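The cable drawer, and other places we don't look

Desk tidying. Nuston, fourth floor, a morning of it. By Zamfira Ene

Kenza Berrada does not like the word declutter. Says it sounds like a dental procedure. What she does, four days a week, is walk into other people's offices and sort out the desks, and she'll talk about cables for as long as you let her.

We met in the lift. She had a roll of velcro tape over one wrist like a bangle and a carrier bag full of labels. By the time the doors opened I'd had the first lesson. Never start with the drawers. Start with whatever is plugged in.

"People buy trays," she said. "Pots for pens. Lovely. Then there's a nest of flex the size of a cat and they work round it for a year."

I have a nest like that at home. Did not mention it.

Nuston moved to the old Raptis building in January. Shared desks, fabric dividers, open ceiling. Nice light. The furniture arrived on time and the sockets, by all accounts, didn't, so everyone brought in a power strip and that was that. Mahmoud Cherkaoui, who runs the floor, had a count done before Kenza came: 70 leads with no known owner. He looked quite proud of it.

Her method is quick and a bit brutal. Everything off at the wall. One lead at a time, follow it with your hand, not your eyes. If it goes to something, it gets a label at both ends. If it goes to nothing it goes in the box. The box stays under the desk for 21 days and then leaves the building. No appeals.

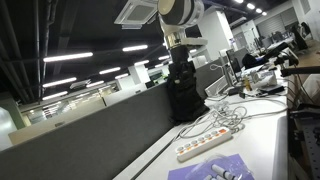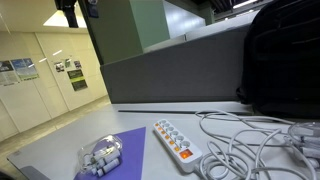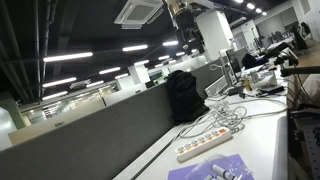

Pale desk, grey divider, purple mat, and the white power strip with its tangle of cables.

The coloured mat is a thing she approves of, by the way. A bit of colour on a white desk gives small stuff somewhere to live. Bags and packets go on the mat. Nothing else does. She uses felt, or card, or whatever's lying about, and reckons a sheet of wrapping paper would do for a week while you find out if you'll stick to it.

Clear packaging she likes even more. You can see in, so you don't open it, so it doesn't spill. Dwayne Mbeki, two desks along, had been keeping his spare bits in biscuit tins and could not tell me what was in any of them. He opened one. Teabags.

Then the strip itself. Strips wander. They start at the back of a desk and creep forward because somebody needs a charger, and before long there's one lying slantwise where your elbow should be. Kenza fixes hers under the back edge with two brackets and leaves one socket free, always, for visitors. Don't coil the slack tight, she says – loose loops, wide as a saucer, velcro not cable ties. Ties get pulled too hard and then you need scissors near a lead, and she has seen how that goes.

Bags are the other row. Floor or desk? Mahmoud says floor, Dwayne says desk, becuase floors are filthy. Kenza says hook. A hook on the end panel, and if there isn't an end panel, a hook on the table leg. It took her 30 seconds to fit one while they were still arguing.

Not everyone is sold. Oluf Bergmann has been at a desk of one kind or another all his working life and thinks the whole thing is fuss. "I know where everything is," he told me, from behind a good deal of it. Fair enough. He did ask her for some of the velcro though, on his way to get coffee.

What does it cost? Less than I thought. Tape, labels, a few brackets, a cardboard box. The Letau range of under-desk trays is the one she fits if a client wants something smarter, but she'd sooner you spent nothing till you have thrown things out. Do one desk first. Live with with it. Then do the next.

Kenza Berrada runs a drop-in evening at Prekthorpe library on 31st October, bring your own tangle. Places are free but do ring ahead, the room is small.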